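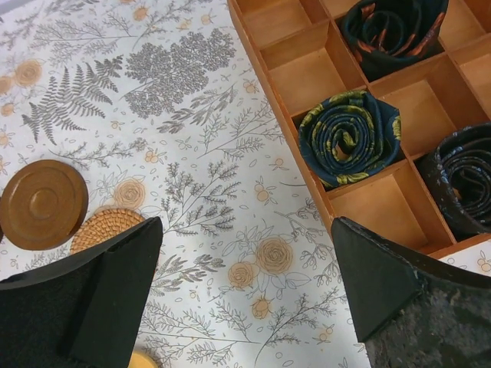 The Long Way Round to a Tablecloth

I blame my aunt's kitchen. She had a cloth for everything — a checked one for breakfast, a dark red one that came out for cards, and a stiff cream thing with a scalloped hem that we were only allowed to look at. When she moved to a smaller flat she gave me the lot in a bin bag, and for years they sat at the top of my airing cupboard while I ate my tea off bare pine like everybody else I knew.

Then last May I spilt a pot of beetroot soup, went looking for something to mop it up with, and found the bag. I didn't mop with them, obviously! I sat on the landing with the door open and unfolded every one, and that was the end of the afternoon.

I've been a bit of a bore about tablecloths ever since. I've got opinions on hems. I carry a tape measure in my coat. My table is 113 centimetres across, an awkward sort of size that shop cloths never seem to have heard of, so I've had to learn about drop (the bit that hangs over the side) and about what happens when you get it wrong. Too short and the table looks as if it has outgrown its school trousers. Too long and you'll drag the butter into your lap every time you cross your legs.

The proper education began in Janholm, where I went to stay with an old college friend and got taken, slightly against my will, to the indoor market. There's a stall at the back called Hrubý that sells nothing but table linen, folded in towers taller than I am. You don't rummage. You tell the woman the size of your table and what you eat, and she pulls out four or five and flaps them open across the counter one after another. I said "toast, mainly" and she gave me a look I still think about.

I came away with a plain blue one and a printed one, all seed heads and trailing stems. The printed one gets used ten times as often. A pattern is so forgiving. Gravy, pen, a ring from the teapot, they all vanish into the foliage and you can put off the wash for another day or two. On the blue one a single crumb looks like a shipwreck.

Since you'll want to know about washing (people always write in about washing), I do mine at forty, in with the tea towels, and hang them over the bannister while they're still properly damp. If you pull the edges straight at that stage you hardly need the iron. For candle wax I scrape with the back of a knife, then press through brown paper. For turmeric I have no advice at all. I've made my peace with turmeric.

Oilcloth is another matter and I know it divides people. My neighbour swears by it, and with three children under seven I would too. I just can't get on with the feel of it under my wrists, that slight tackiness on a warm day, and it never loses its fold lines however long you leave it.

If you'd like to see some really old ones, the mill museum at Brorach has a room of them upstairs. The catalogue lists 446 pieces, though only a fraction are out at any one time, and they change them over in the spring. Go for the darned ones. There's a damask with about 300 tiny repairs in it, done in thread so fine that I walked straight past the first time and had to be sent back by my sister. The shop downstairs sells offcuts by weight, and I got enough for eight napkins, two of which I've hemmed.

As for my aunt's cream cloth, I finally used it in the autumn, for a birthday. It got red wine on it within ten minutes and she was the one who spilt it. She put the salt cellar over the mark and asked for more potatoes.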